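What Happens to Evholm's Old Computers?
Project report by Róisín Moriarty
Module tutor: Clodagh Tully
June 2023

Why I picked this

My gran has a computer in her wardrobe. It's been there since I was in primary school, under a blanket, and every time I ask about it she says somebody might want it. I started asking friends and nearly all of them had one somewhere too (attic, garage, behind the sofa, one in a bath that doesn't get used), so when Clodagh said we could choose any local waste question for the project I already had mine. What do people in Evholm do with a desktop computer when they stop using it, and why does it so often end up being nothing at all?

My first title was much bigger and included phones, tablets and printers. Clodagh crossed out everything except desktops, and I sulked, and she was right. Desktops are the interesting ones because they come apart. You can take out a piece and put in another piece and carry on, and hardly anyone I spoke to knew that.

How I did it

I had three sources. The first was a paper survey, handed out at the library and outside the big Gotis supermarket, and I got 50 back. The second was the job book at Coşkun, the repair shop on the quay, which the owner very kindly let me read through on condition that I copied down no customer names. It has 877 entries going back to when they moved to that unit. The third was interviews with three people: Kamrul Begum, who does most of the desktop repairs at Coşkun, Mairéad Ó Ceallaigh from the council recycling yard, and Tadhg Hennessy, who buys and sells used parts from his house.

The survey had a mistake in it. Question four asked "do you still have your old computer?" and quite a few people answered about a laptop. I left those in the pile but took them out of the results for that question, so please read that bit with care.

A bit of background for anyone who has never opened one

I had to learn this from scratch so I'll keep it short! Inside a tower there is one large board that everything else plugs into. The processor sits in a socket on it, the memory goes into long thin slots close by, and cards such as a graphics card go in further down. All of these can be taken out, and most of them will go into another machine of a similar age.

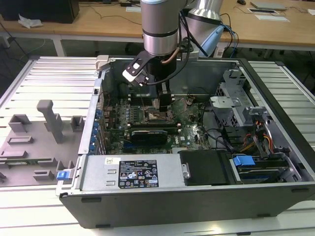
Fig. 1. A desktop tower opened up and lying on its side. The graphics card is the black part below the socket area.

The catch is "of a similar age". Processors only fit the sockets they were designed for, and the makers change the sockets every so often, so a perfectly good chip can be stranded with no new board to go into. Tadhg got very worked up about this and I have two pages of notes on it that I've spared you.

What people told me

The most common answer to "what did you do with it?" was that they kept it. After that came the council yard, then giving it to a relative, and selling it came last by a long way. I had expected laziness to be the main reason for keeping one, and some people did cheerfully write "lazy" in the box, but the answer that came up most was worry about what was still on it. Photos, bank letters, old college work. People didn't know how to wipe the drive and didn't trust anyone else to do it.

Money came up less than I thought it would. One man told me he'd paid £550 for his and couldn't bear to see it go in a skip even though he knew it was worth next to nothing now. I think that's a very human answer and I had no column for it.

I also asked whether people had ever replaced a part themselves. A few had added memory. Only one had ever changed a processor, and she wrote "never again" and underlined it.

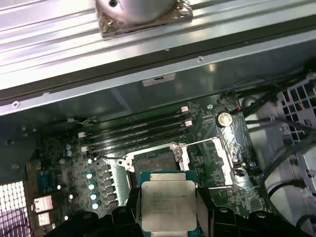

Fig. 2. A desktop processor, with its silver metal lid uppermost, beside an open socket.

Kamrul laughed when I showed him that. He says the processor is the part customers are most afraid of and that they're right to be careful, because the contacts in the socket bend easily and there is no cheap way back from that. He teaches it slowly: lever up, plate open, chip down flat, no pushing. He thinks a Saturday-morning sort of class would fill up in a week, although he was also quite clear that he wasn't offering to run it.

What the job book showed

This was my favourite part of the whole project and also the part that took far too long. Clodagh suggested putting it all into Clustano, the free sorting program we used in the first year, and after I'd typed it up I could group the entries by what was wrong and what was done. Most of the desktop jobs were small. Dust, a dead power supply, a full drive, not enough memory. In the older pages people usually had the repair done. In the newer pages there are many more lines that simply say "customer declined", sometimes with a little sad face next to them.

I asked Kamrul where the declined ones go. Some go home again. Some are left at the shop and stripped for useful parts, starting with the ones that sell.

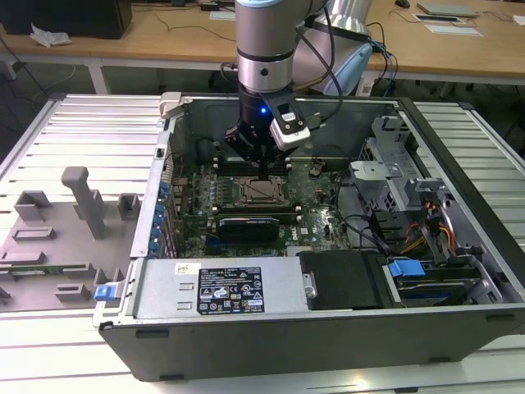
Fig. 3. Green motherboard with the processor socket empty.

What's left after that is the case, the board if it's too old, and a lot of cable. The shop saves it up in the back and drives it to the yard when the van is full.

The yard

I visited the yard in September, before I'd written the survey, and wish I had gone after, because I'd have asked better questions. Mairéad showed me the cage where the electrical things go. Once something is in the cage it can't come out again, even if it works, because the yard is only licensed to pass it on for breaking up. She finds this as frustrating as I do. She said people turn up with machines that look hardly used and ask her if somebody could have it, and she has to say no.

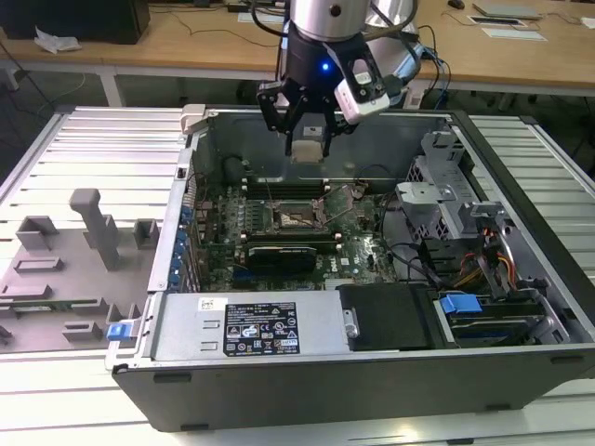
So there's a gap, and that's really my main finding. If you have a working desktop in Evholm and don't want to sell it, you can put it in the wardrobe or you can put it in the cage. Tadhg will take some, but he's one man with a small house. Coşkun will take some, but only when there are parts worth having. There used to be a reuse shop near the bus station, which three people mentioned fondly in the survey, and nothing has replaced it.

What I would change

I'd like the council to try a shelf at the yard, before the cage, where people can leave a working machine for someone else. Mairéad thinks the rules might allow it if the items never officially enter the site as waste, but she wasn't certain and I couldn't find anything in writing. I'd also like the library to put out a one-page guide to wiping a drive. I've drafted one (Appendix B) and tested it on my gran, who got as far as step five and then wanted her tea.

Problems with the project

My survey was small and I only stood in two places, both in the middle of town, so anyone who shops elsewhere was missed. The job book was written by several people and they don't all use the same words for the same fault, so some of my groups are guesses. I also wrote over 1,000 words on sockets and had to cut nearly all of them.

Thank you to everyone at Coşkun for the tea and the loan of a chair. The typed-up job list is in Appendix A, with prices taken out, and the blank survey is in Appendix C with question four corrected.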